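From: Lorna Menzies
To: home-automation list
Date: 2022-02-21
Subject: Re: Can any of these things clear a table yet?

Arnaldo Louro wrote:
> My mother is 84 and her hands are bad. She asked me if there is a
> machine she could buy that would put the cups away after visitors
> leave. I said no but I didn't really know. Is anyone on the list
> closer to it than the brochures are? Letutley's says "by May".

Arnaldo, your answer to her was right. We've had the Pavent arm going on cups at Zaswood since spring, and I wouldn't put one in anybody's kitchen.

Cups are a fair test because they look easy. A person hooks a finger over the rim and doesn't think about it. The arm has to find the rim first, and it does that from a camera down at the wrist, so by the time it's close enough to grip it has lost sight of most of the table. 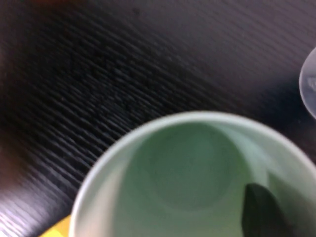
Getting a finger inside the wall without tipping the cup is the part we've worked on most. On a dark table with light cups the edge is easy enough to pick out. Glare off the finish bothers it more than I expected, and clear plastic is worse again. Maya Nassar ran 840 pickups with the old settings and 200 with the new ones, and the new ones are better, but I'd still only let it near plastic.

Stacking is a separate problem. Once a cup is tilted in the grip, the software has to work out how far it's tilted before it sets it down, and at the moment it does that slowly. A full table of 16 cups takes it longer than it would take your mother, bad hands and all.

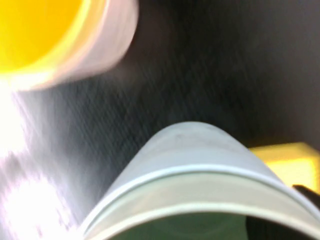
Costs and dates

I can't speak to Letutley's date. The gripper we use was $2,093 on its own, before the arm, and Gregor MacLeish still has to recalibrate it every couple of weeks. I'd want to see it run for a month without him before I believed any date at all.

For now I'd look at a trolley with a lip around the top, the right height for her to slide things onto, and a dishwasher with a drawer that doesn't need bending for. Melaniia Bilyk posted measurements for a trolley in the old thread on kitchen aids.

Happy to answer questions about the arm, on list or off.

Lorna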